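Home Cooking, Handout 4: Getting a Pot of Pulses Right

Hello again, all! I promised I'd write up my lentil and chickpea ramblings from the evening class, so this is more or less what I said, minus the bit where I lost my notes.

1. Soaking

Chickpeas want a good long soak. I put mine in before bed, in far more water than seems sensible, and by breakfast they've drunk most of it. Red lentils don't need soaking at all, just rinse them until the water stops looking like dishwater. Urszula asked about green lentils. I don't bother, but she does, and her soup is better than mine, so make of that what you will.
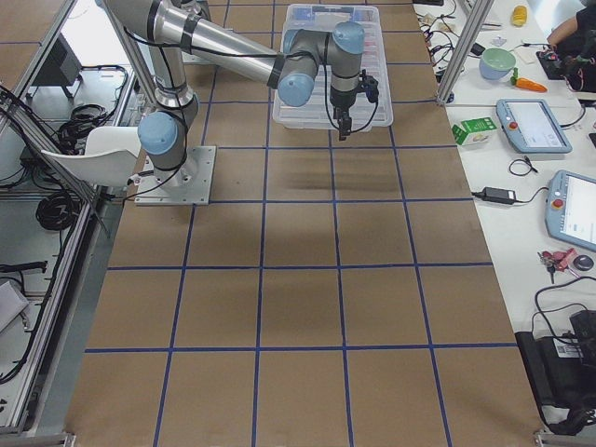 2. The simmer

Drain the chickpeas, cover with fresh water, bring up to a proper boil and then turn right down. I use 460 g of soaked chickpeas for the class stew. Start tasting at an hour. Old ones from the back of the cupboard can take nearly 2 hours (mine did in November, and we ate very late!).

Skim off the foam if it bothers you. I usually do it once and then forget.

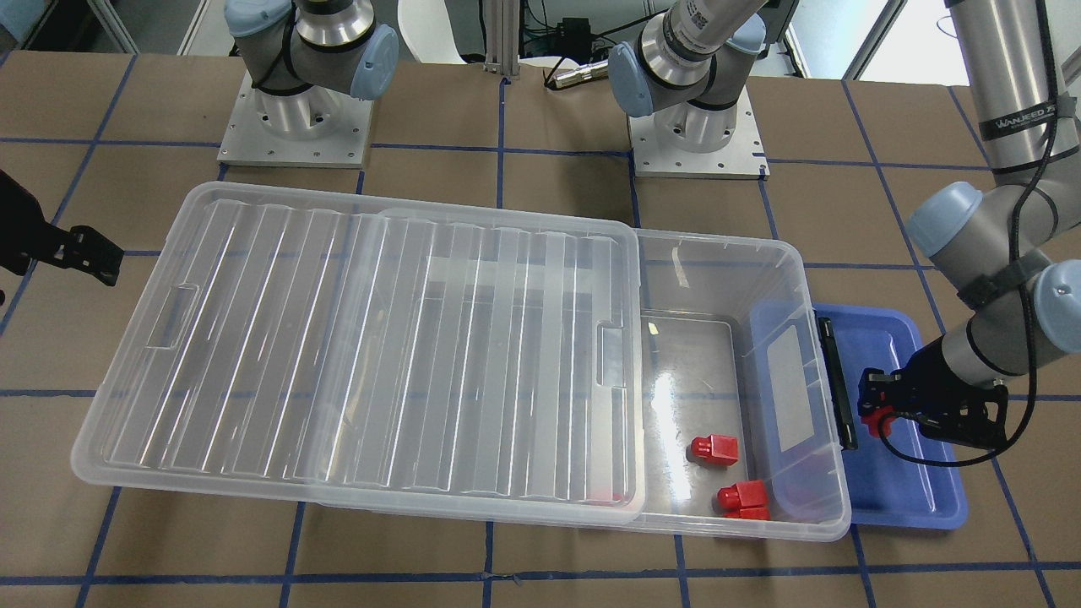 Salt is where we had our little argument. Grażyna salts the soaking water and I salt near the end, and when we tried both side by side hers had the softer skins. I've gone over to her way, a bit grudgingly. Go easy if there's stock or bacon going in later, as you can't take it out again.

3. Finishing the stew

Fry two onions slowly in plenty of oil, add garlic and cumin, then 150 g of red lentils and the cooked chickpeas with a few ladles of their water. Give it half an hour with the lid ajar and stir the bottom often, because red lentils do love to stick. Lemon at the very end.

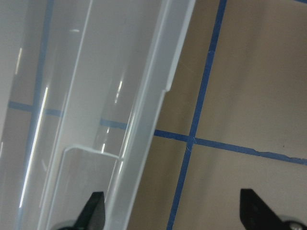 Clear plastic bin, close up

For next time: cook one pot at home, jot down your timings, and bring a spoonful for us to try.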